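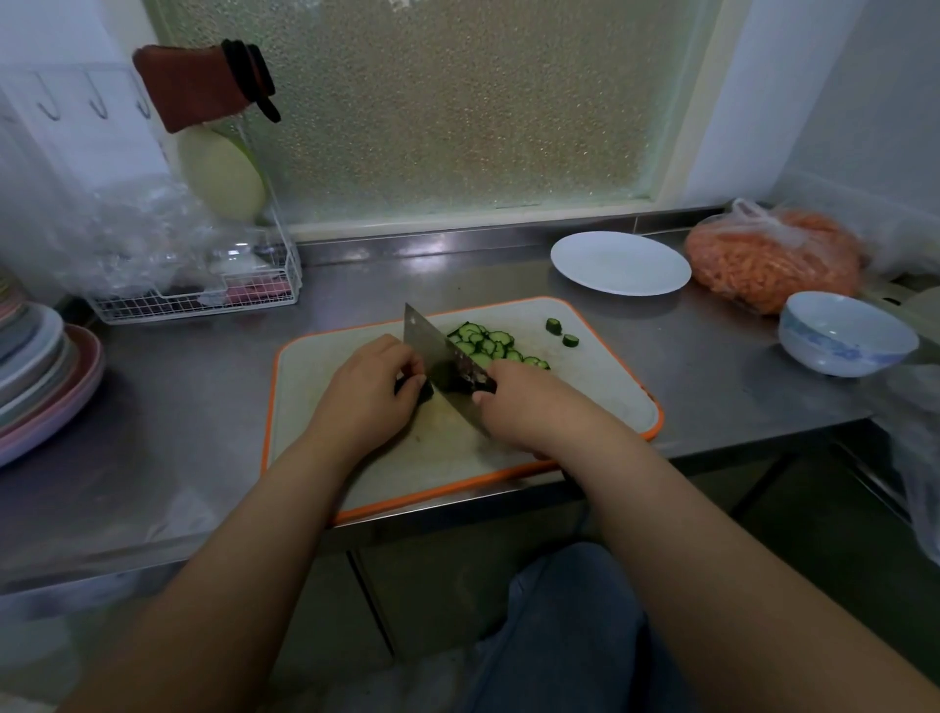
Clivcombe Shared Kitchen: Frequently Asked Questions
Last updated July 26, 2018

Who can rent the kitchen?
Anyone who makes food to sell and has finished our orientation. Jam people, dumpling people, the person with the granola idea. If you want to cook Thanksgiving dinner for your relatives, we sympathize, but your own oven will have to do.

How do I book?
Through the Clarico calendar, once your account is active. Emails asking us to "pencil you in" will be read and admired, but they don't hold a slot. Bookings open 30 days ahead. The minimum is 4 hours, and that includes setup and cleanup. Everyone believes they can clean up in five minutes. Please book as if you were someone else.

What if I run over?
If the next slot is open, you'll be billed for the extra time. If it isn't, you'll be packing up in front of a baker who has been awake since before you went to bed. We leave the rest to the two of you.

Can I cancel?
Yes, up to the day before, for full credit. After that you pay for the slot whether you show up or not, so you may as well come in and make soup.

Do you supply knives and cutting boards?
There are house boards and a drawer of house knives. The knives are sharpened every January and lead hard lives the rest of the year. Most members bring their own. Label them. Tape falls off in the dish machine, so use something that doesn't.

Which storage is mine?
The shelf with your member number on it. Dry storage is included. Cold storage is extra and has a waiting list, mostly made up of people who say they need "just one bin." Unlabeled food in the walk-in gets thrown out at closing, including the good cheese.

Is the Cusi room part of the kitchen?
No, Cusi is the tasting room across the hall. It seats 30 and is booked separately. It has a sink but no stove, and a hot plate from home does not change that.

Where do I unload?
At the Trisgate side entrance. The code is 305 followed by your member number. Please don't prop the door open with a sack of flour. We've lost flour that way.

Can I bring a helper?
Yes, if they've done the orientation too. Children and dogs can't be signed up as helpers, however gifted.

Do I need my own insurance?
Yes, and we need the certificate before your first booking. A screenshot of an email saying it's on the way is not a certificate.

My question isn't here.
Try the binder next to the time clock. If it isn't in there either, leave a note in the office mailbox with your member number on it.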